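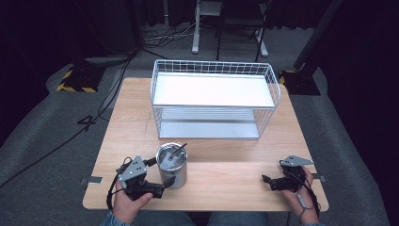

Spring cleanup at the Wondham pantry starts again this month, and I can't tell you how glad I am to write that after such a long, quiet winter! We have 30 families on the list now, so every can and cereal box you've been meaning to bring over is very welcome (please do check the dates first). Tumaini Langat will be at the Prudmont Street door until 6 most evenings, and she's happy to help carry things in from your car. Jars of peanut butter go especially fast.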